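Kekuvano Adds Gear Assembly Board to Hands-On Bench Kit for Technical Classrooms

ZATUVCOMBE, Wednesday, May 11, 2022 – Kekuvano, a maker of bench training sets for schools and small workshops, today announced a gear assembly board as the newest part of its Skiltwood line. The board teaches the first steps of putting a gear train together: reading a layout, seating a gear on its peg and checking that the teeth meet.

The set is built around a round white plate with upright pegs. Metal gears are placed on the pegs by hand or with a tool, then taken off again so the next person can start from the same point. The plate lies flat on the work surface and needs no clamp.

"Teachers told us they spent half the lesson getting parts out and putting them back," said Océane Doucette, product manager at Kekuvano. "We wanted something that could be set down on a table and used right away. A student should be able to see the whole job at once."

Kekuvano recommends using the board on a dark mat. Small silver gears are easier to find against it, and the mat keeps parts from sliding when a sleeve or a tool brushes past them. A mat is sold with the full set and can also be ordered alone. 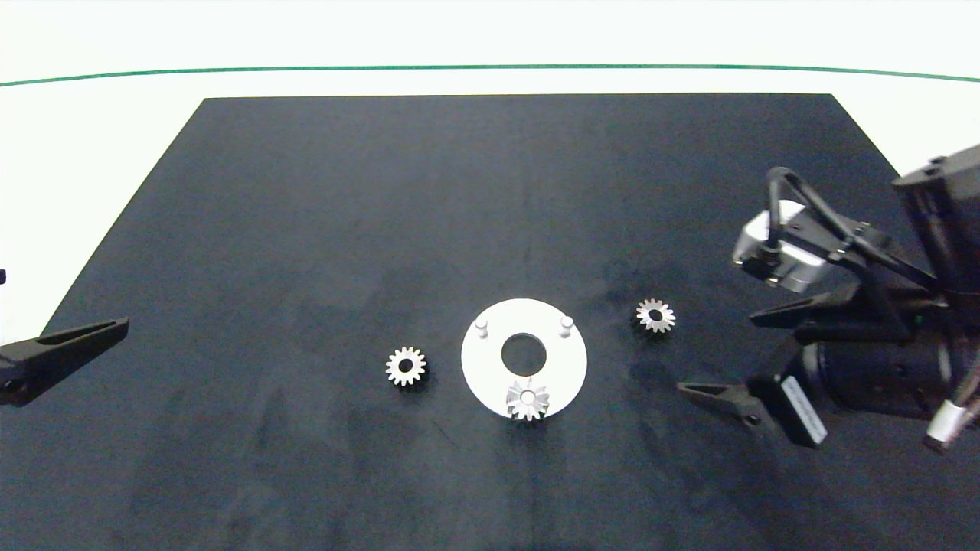
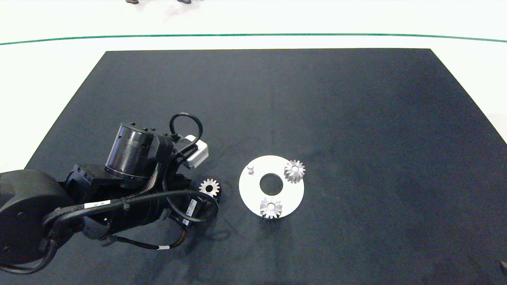 The Skiltwood work area. First picture: the white plate and silver gears on a dark mat. Second picture: the black work surface, with white floor behind it.

The company tried early versions of the board with 79 learners at the Azevedo training center before settling on the present layout. Tomás Abreu, who teaches basic mechanics at the center, said the most useful change was a small one.

"The first pegs had square tops and people fought with them," Abreu said. "With the rounded tops you find the hole and the gear goes down. Then we can talk about the teeth and the spacing, and that is what the lesson is for."

A printed guide comes with each set. It holds 12 exercises, starting with a single gear on a single peg and moving on to trains in which the order of placement matters. Later exercises ask the learner to start with gears scattered on the mat and sort them before building. The guide was written by Yee-man Wan and leaves space on each page for notes and times.

Spare gears and pegs will be sold separately, so that a school that loses one part does not have to replace the whole set. Orders for spares can be placed by phone or through a dealer.

The gear assembly board is priced at $850 for a full set with mat, guide and storage tray. Kekuvano has made 2177 sets in the first production run. Dealers are taking orders now, and shipping to schools begins in September – in time for most fall courses.

About Kekuvano

Kekuvano designs and makes bench training sets for mechanical assembly. Its Skiltwood line also includes boards for fasteners, belts and shaft fitting. The company is based in Zatuvcombe.

Press contact: Custódio Baptista, Kekuvano press office, Zatuvcombe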